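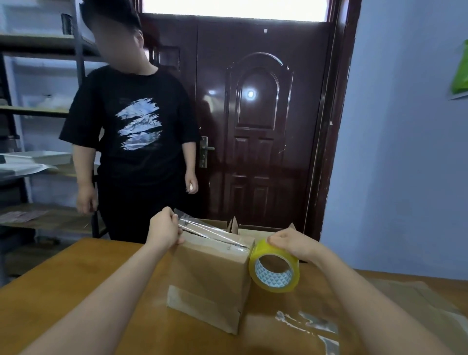
Behind the table, brushstroke t-shirt on.

22nd December

Last proper day before everyone scatters, and I spent most of it on the bus to Pilthorpe and back for a bag of chestnuts. The Plarley shop had none (they'd had a whole crate in November, when I didn't want any!) and I'd promised the stuffing would be done properly this year, so off I went.

The 607 was late, of course. I stood by the stop at the Lowther turning for 30 minutes with my hood up, reading the same poster for the carol evening over and over, and by the time it came I knew all the small print. Upstairs was steamed up and smelled of oranges. Somebody had a tree across two seats, netted, with its own shopping bag over the top end, and every time we went round a corner it leaned on me.

Market was heaving. Got the chestnuts, 400 grams, and then got carried away and bought a lump of blue cheese, a jar of pickled walnuts that only I will eat, and some red ribbon which I'm fairly sure we already have in the drawer upstairs. Didn't get the batteries. The batteries were the other thing I went for.

Home by three and the light was already going. Scored all the chestnuts with the little knife, roasted them, burnt two fingers peeling them because I wouldn't wait, ate far too many. There's enough left for the stuffing if I'm stingy with it. The onions are chopped and in a tub, the bread's drying out on the rack, and the sausage meat is still in the freezer, so I must remember to move it down before bed.

Had a game of Fivedier after tea and lost badly, again. I keep holding on to my high cards and then getting stuck with them at the end, and I know I'm doing it while I'm doing it. Two rounds and then I gave up and wrapped presents on the floor with the radio on. Ran out of tape with one to go.

Tomorrow: batteries, tape, ring about the turkey, and wash the big tablecloth if it's dry enough to hang it out.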